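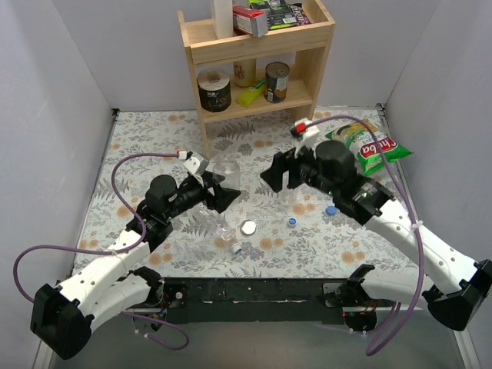 Nivier 是一家做家用布艺的小型工作室，主要产品是桌布、桌旗、餐垫、窗帘、靠垫套和椅垫，按客人家里的实际尺寸裁剪缝制。我们也卖成品，但成品只占一小部分，多数订单从一张手画的尺寸草图开始。来询问的客人里，问得最多的是花色怎么和家具搭。我们一般建议先看木头的颜色：浅色木头的小架子、小柜子，配浅灰底的布比较稳妥，上面印深灰绿色的蕨叶和叶子，再散着几朵橘棕色的花，墙面刷成偏灰的淡紫色也压得住。深色木头就要另外考虑，底色可以再暖一点，花型也可以大一点。

关于我们

工作室最早做的是窗帘改短。搬家的人多，旧窗帘带到新房子里往往长出一截，或者窄了一幅，扔掉可惜，外面的裁缝铺又不太愿意接这么大件的活。我们接了，接着就有人问剩下的布能不能做成靠垫套，再后来有人拿着餐桌的尺寸来问桌布。桌布成了主要业务，窗帘反倒退到第二位。

名字 Nivier 没有特别的含义，当初列了一张单子，这个词写在布标上最好看，字母短，绣起来也不容易糊，就定下来了。布标现在缝在每件产品的背面右下角，尺寸很小，不想要的客人下单时说一声，我们就不缝。

工作室设在 Cleton 楼的底层，前面是接待和看样的地方，后面是裁床和缝纫间。Cleton 楼原先是一处仓储用房，层高比较高，窗子朝北，白天的光线均匀，看布的颜色偏差小。傍晚以后我们不建议客人来定颜色，灯光下灰绿和灰蓝很容易混在一起，以前为此返过工。

我们做什么

桌布。圆桌、方桌、长桌和不规则的桌面都做。圆桌布由整幅布裁成，布幅不够宽时在两侧拼接，接缝避开桌面中间。垂边的长度由客人决定，日常吃饭用的短一些，坐下时不压腿；摆在玄关或者窗边的可以长到离地一掌。边缘有三种处理：卷边、斜角折边和另布包边。斜角折边最费工，也最平整，长方形的桌布我们默认用这一种。

桌旗和餐垫。多用裁桌布余下的料，花型对得上的时候会尽量对花。餐垫分单层和夹层，夹层中间垫一层薄棉，洗过之后要趁湿拉平，否则四个角会往里收。

窗帘。只做布帘，不做百叶和卷帘。挂钩、穿杆、打孔三种挂法都可以，轨道和杆子请客人自己准备，或者先量好杆子的粗细告诉我们。窗帘的褶量我们会给出建议，但最后听客人的。有的客人喜欢帘子拉上时几乎是平的，那样省布，遮光稍差一些，也有它好看的地方。

靠垫套和椅垫。靠垫套一律做暗拉链，开口在底边。椅垫需要纸样，客人可以拿旧报纸铺在椅面上沿边描下来寄给我们，比量尺寸准得多。绑带的位置也请一并标在纸样上。

旧布改制。这是我们的老本行，一直保留着。窗帘改短改窄，大桌布改小桌布，床罩改靠垫套，都可以。旧布要先洗净晾干再送来。布已经发脆，或者一扯就有裂口的，我们会在收件时当面说明，这样的布通常只能做衬里，不适合再做面料。

两个系列

现货里有两个固定的系列，花型和颜色每年会有小的调整。

Navard 系列以植物为主，蕨类、橄榄枝、野燕麦、带籽的草穗。底色有灰、米白、淡茶三种，线条偏细，远看像素布，走近才看得出图案。料子是中等厚度的棉布，手感略硬，洗过两三次之后会变软。这个系列做桌布和窗帘的人最多，做靠垫套的比较少，花型小了之后裁在小面积上有点单调，我们自己也是这么看。

Tô 系列是素色和条纹，料子里有一部分麻，纹理比较明显。颜色集中在土色一带，砖红、赭石、苔绿、灰褐，还有一种接近旧纸的黄。麻料容易皱，喜欢平整的人用起来会觉得麻烦，喜欢自然褶皱的人通常一次会订好几件。Tô 系列的布也按米出售，客人可以买回去自己做。

两个系列目前加起来有 39 种花色，都做成了样卡。样卡可以在店里翻看，也可以寄出，每次最多寄 8 种。样卡是剪下来的真布，请客人在自己家里、白天的时候铺在桌面上看一看，再放到窗边看一看。看完之后样卡留着就行，不用寄回。

布料从哪里来

我们不织布，也不印布，布料都从长期合作的几家布厂买进。每一批到货之后先剪一段下水，晾干后量缩水，再和上一批的留样放在一起对颜色。颜色差得明显的批次会单独存放，不和旧批次混着裁。客人如果打算分两次订，比如今年做桌布，明年再做同花色的窗帘，建议第一次就把布留足，我们可以代为保管半年，不收费用。

印花布有一个情况要提前讲清楚：图案是循环的，大件对花要多耗一些料。报价单上会分别写出对花和不对花的用料，差价有时候不小。垂边短的桌布对不对花看不太出来，窗帘就看得比较清楚，两幅合拢的地方花对不上会一直觉得别扭。

裁剩的布头按大小分开存放。大块的做餐垫、杯垫和香包，小块的捆成一包一包，放在接待处的木箱里，做拼布的客人常来挑。太碎的用来填充门挡和针插。

制作过程

收到尺寸之后，我们会先回一张裁剪示意图，标出成品尺寸、垂边、接缝位置和花型方向。花型有上下之分的布，铺在长桌上只能朝一个方向，图上会用箭头标出来，请客人确认坐在哪一侧的人看到的是正的。确认之后才开始裁。裁下去的布没有办法恢复，所以这一步我们不催，客人想几天都可以。

所有布料裁剪之前都经过预缩。预缩过的布再洗还是会有一点变化，棉布很小，麻料稍大，成品尺寸里已经留了余量。

缝制在后面的缝纫间完成，直线用平缝机，包边的转角和椅垫的绑带由手工收尾。缝好之后熨烫、量尺寸、剪线头，量出来的数字写在一张小卡片上，和成品一起包好。以后要再做同样的一件，把卡片上的编号告诉我们就可以，裁剪图都存着。

一张普通餐桌的桌布，从确认到寄出通常需要两个星期。窗帘久一些，要看幅数。九月以后到年底订单比较集中，时间会拉长，赶着用的客人请尽早联系。

工作间

缝纫间不大，中间是一张裁床，铺得开最宽的一种布，三面可以走人。靠墙是布架，布卷按颜色由浅到深排，Navard 和 Tô 分开放。线轴、拉链和包边条收在抽屉里，抽屉外面贴着布样，找起来比看文字快。

接待处摆着一张旧餐桌，用来铺样品。客人可以把样布直接铺上去，坐下来看看垂边的长短是否合适。桌子旁边有几把不同高度的椅子，也是为了试这个。想看窗帘效果的，靠里的一扇窗装了杆子，可以把整幅样布挂起来。

小课

我们每个月开一次缝纫小课，内容从最基本的讲起：怎么量桌子，怎么算用料，怎么折斜角，怎么上暗拉链。每次时长半天，做完一件带走，多半是餐垫或者靠垫套。机器和线由工作室提供，布可以用我们的，也可以自带。没有用过缝纫机的人也能参加，前面会留出时间练直线。课的名额在接待处登记，满了就排到下一个月。

偶尔也有学校和社区活动中心来约课，内容可以另外商量。给孩子上的课不用机器，只做手缝和布贴。

给店铺和民宿做的东西

除了家庭客人，我们也给小餐馆、咖啡店和民宿做布艺。这一类订单看重耐洗，花色选择会窄一些，边缘一律加固。同一款餐巾或者餐垫做到 200 件以上，可以定一种专用的包边颜色。数量少的也接，只是颜色从现有的里面挑。

民宿的窗帘和床尾巾常常要成套更换，我们建议多做一份备用。同一批布裁出来的，洗旧之后颜色的变化也差不多，以后换上去不会突兀。

不做的东西

有些活我们不接，写在这里，免得客人白跑一趟：沙发整体换面、皮革和人造革、户外遮阳篷、服装改制、带电动轨道的窗帘。床单被套也不做，布幅和设备都不合适。带金属丝的布和厚绒布要看过实物再答复，有的能过机器，有的不能。

洗涤和保养

新桌布第一次洗请单独洗，用冷水或温水，深色的翻过来。不要漂白。印花布不要在太阳下暴晒，挂在通风的地方阴干。油渍越早处理越好，先用纸吸掉浮油，再抹一点洗洁精，放一会儿再洗。红酒和果汁的痕迹洗不干净也是常有的事，拿来让我们看看，位置合适的话可以裁掉改小，或者补一块同色的布。

熨烫时从反面烫，麻料在半干的时候烫最省力。长时间不用的桌布，建议卷起来收，折着放的话折痕处容易先磨白。家里有浅色木架或者木桌的，深色的新布在头一次洗之前先不要带着水汽铺上去，以免染色。

椅垫的芯子可以拆下来，套子单独洗。芯子塌了可以另配，告诉我们卡片上的编号和想要的厚度。

返修和退换

按尺寸定做的产品，如果成品和确认过的裁剪图不一致，我们重做。收到后 24 小时之内发现的线头、跳针、拉链不顺等问题，请拍下来发给我们，寄回的运费由我们承担。过了这个时间也可以修，只是运费请自理。缝线开裂的，不论用了多久都免费补。

成品可以退换，前提是没有下过水。布标拆掉了没有关系。

颜色不合心意的情况，定做产品没有办法退，所以前面才反复请大家先看样卡。屏幕上的颜色只能参考，Tô 系列的苔绿在不少手机上会显得偏黄，Navard 系列的淡茶则常常显得偏粉。

怎么联系我们

第一次来的客人，请带上桌子或者窗子的尺寸，有照片更好。量桌子时量桌面的长和宽，桌子的高度也请顺手记一下，想做长垂边的时候用得上。量窗子时请分别量窗框和杆子，注明窗帘要落到窗台、落到暖气上方还是落地。

接待处上午十点开门，中午不休息，下午六点关门。来之前最好先留言说一声，缝纫间机器开着的时候，有人敲门我们未必听得见。Cleton 楼的正门在修，请从侧面的灰色小门进来，沿走廊走到底，左手边就是。

写信询问的，请在信里写明想做什么、用在哪里、喜欢哪一类颜色，已经看中花色的写上样卡编号。我们一般在两个工作日之内回复，附上用料和报价。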